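3 February 2025
Rokeveck, server notes

Brekent's free weekend starts tonight, so naturally the login queue fell over at lunch. It held at 4000 players for 90 minutes and then told every one of them they were next. Very welcoming of it. 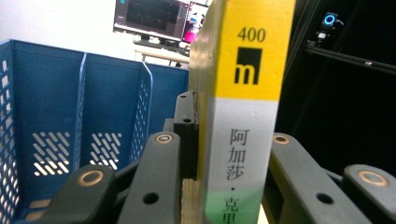
Restarted the queue service 4 times. The fourth one took. Same bug as October, when we gave away the Harahap mount and half the claims landed on dead characters. The fix from then is still sitting in a branch called "temp".

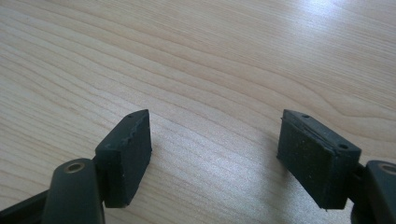 Still open

Naltier skin code redeems twice if you click fast. Marketing would like this left in. Cap stays at almost 4000 until the patch is merged. Check again at 9.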